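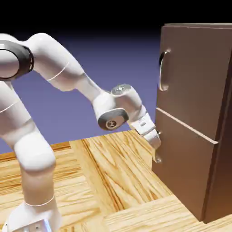
White arm, brown cabinet. Computer rendering.

April
By the Clostier clerk

My uncle kept a betting shop in Stondthorpe for most of his life and left it to me along with a carpet you could have grown cress in. The sign over the door said Clostier, after the man he bought it from, who had bought it from somebody else called something shorter. I was meant to sell up. Instead I put the kettle on and opened at ten.

The trade was mostly men who wanted to be out of the house. They bet pennies on the dogs at Skekby and took it very hard when the dogs lost, and they took it harder when the dogs won, as they'd only had pennies on. I learned the job from them. They told me when I'd got the place money wrong, provided I'd got it wrong against them.

The woman in the green coat came in one wet morning and asked what price I would give on Tuhumury not turning up.

I looked at the card. Tuhumury was a grey gelding entered in the last race at Skekby, a horse who had run often and without any real interest. I said I took bets on horses coming first, or near it.

"I know what you take," she said. "I'm asking what you'd give."

My uncle had a rule about bets of that sort, and the rule was in a drawer, on the back of an envelope. It said NO. But it had been a slow month and she had three notes in her hand. I said evens. She said that was an insult to the horse. We settled on 2 to 1, and I wrote it out on a slip in my best writing, stake and terms, with a line at the bottom saying I would pay up to £300 and not a penny over, which made me feel like a firm.

She put on £145. I had to go and look up whether that was under.

"That's two hundred and ninety," she said, while I was still looking.

After she had gone, one of the men got down off his stool and read the slip through the glass. He asked what counted as not turning up. I said not turning up. He asked if the horse could be at the course but not in the race. I said I supposed so. He asked if it could be in the race in the ordinary sense but hold itself apart from it, as it had last time out. He was still asking when his bus came.

By dinner time it was all over Stondthorpe. The butcher wanted evens that Tuhumury would turn up but refuse to leave the horsebox. The vicar's wife wanted to know, for a friend, whether the friend could back it to win, and I was so pleased to be asked something normal that I gave her a much better price than I should have. Then the rest of them wanted it too. I took £191 on that horse to win before I shut the hatch, nearly all of it in coins, and I sat behind the counter working out that if he stayed away I owed the green coat, and if he won I owed the town.

What I needed was for Tuhumury to arrive, run, and be no good. I had never in my life wanted a thing so likely.

I listened to the race on my uncle's radio with the whole shop leaning in. They went behind the stalls. The commentator read them out, and there he was, fifth name down, and a groan went up from no one, as the only person who would have groaned wasn't there. They ran. He was mentioned once on the bend, with some surprise. Then he was mentioned again, and the butcher took his hat off.

He finished second.

I haven't the words for how good the tea was. They filed out past me without a goodnight, apart from the vicar's wife, who said her friend would be very disappointed.

The green coat came in the next morning as I was doing the float. I told her I was sorry, and that he'd turned up after all.

"I know," she said. "I drove him."

She wanted to ask about next month. I got the envelope out of the drawer and stuck it to the glass, facing outwards, and she read it, and asked what price I'd give on it still being there by Whitsun.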